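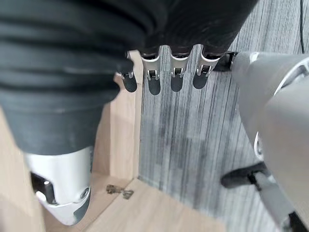 kilik_ban

ハンドに布カバーを付けて運用するときの社内基準を作っています。手の甲と掌は濃いグレーの布で覆い、指先のゴム状のパッドは出したままです。木の囲いの中に小さな金属物がある作業で、指は仕切り板の向こう、親指は内側に来ます。カバーの点検間隔をどう決めていますか。
投稿日 2024年12月23日

robles2go
Roblesの現場では100サイクルごとに目視です。見るのは縫い目、指の付け根への噛み込み、毛羽の3点。写真の布にも細かい糸くずが付いていますね。うちの基準だと作業前に粘着ローラーをかけます。

osley_maint
100は細かすぎると思う。Osleyのラインでは6月に交換時期を見直して、1,752サイクルで新品に替える決まりにした。途中の点検は始業時だけ。

robles2go
交換と点検は別の話です。布が関節に入ると指の戻りが遅れるので、交換まで始業点検だけというのは賛成できません。

osley_maint
関節に入るのは寸法が合っていないからでは。回数より先に、布の端から関節までの距離を決めるべき。うちは全指を曲げた状態と伸ばした状態の2姿勢で確認して、記録を残している。

grk_note
Grakissideの手順書には、板で囲われた場所では降下前に親指側の隙間を確認する、とあります。布が膨らむ分も外形に含めます。CADの外形だけで経路を作ると板に擦ります。

kilik_ban
ありがとうございます。布込みの外形と2姿勢の確認は入れます。点検はまず100サイクルで始め、記録を見て延ばすか決めます。

osley_maint
それなら異論なし。延ばす条件も先に書いておいたほうがいい。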